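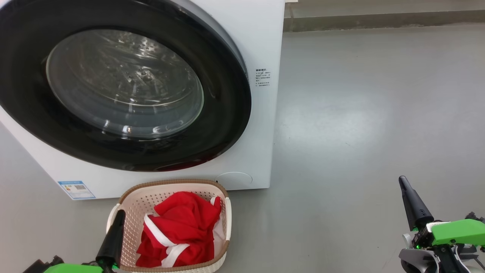 Laundry Room Gallery: Washer Position, Unit 2

Front loader, white, door shut. Perforated stainless steel drum behind a domed glass porthole with a black surround. Energy label at the lower left of the front panel, small printed sticker in Chinese to the right of the door.

About this page

The notes below belong to the Braltdale apartment refit. They cover fitting and upkeep, for use by the installers and by tenants who ask how things are done. Notes are by Sewwandi Paul. Page last revised 30 November 2023.

Installation notes

Clearance: 20 mm on each side of the cabinet, 45 mm behind it for the hoses. The rear figure is measured from the wall finish. Skirting is cut back at the washer position in all units.

Leveling: set the front feet first, then the rear. Check with a level on the top panel, front to back and side to side. Tighten the lock nuts against the cabinet. A machine that walks during spin usually has one loose nut.

Transit bolts: remove before the first run and leave in the marked bag in the Hasano store cupboard. Do not move a machine between units without refitting them.

Water: cold feed only. The shutoff valve is in the adjacent cupboard at waist height. Hand-tighten the hose, then a quarter turn with a wrench.

Drain: standpipe, Sulemana pattern, with a 400 mm tail. The hose hooks over the top and is held with one tie. Do not push it down past the bend or seal the gap with tape.

Tenant notes

Labels: leave the stickers on the front panel until the inspection has been signed off. After that they may be peeled. Warm water and a soft cloth will lift most of the residue. No scrapers on the panel or the door surround.

Door: leave ajar between loads. Wipe the inner face of the glass and the fold of the rubber seal, where lint and coins collect.

Filter: clean every second month. Put a shallow tray and a towel down first.

Detergent: low-suds type, measured for the load. The Zesach folder in each kitchen drawer has the dosing chart.

Next update in January, with the dryer positions and the revised shelf heights.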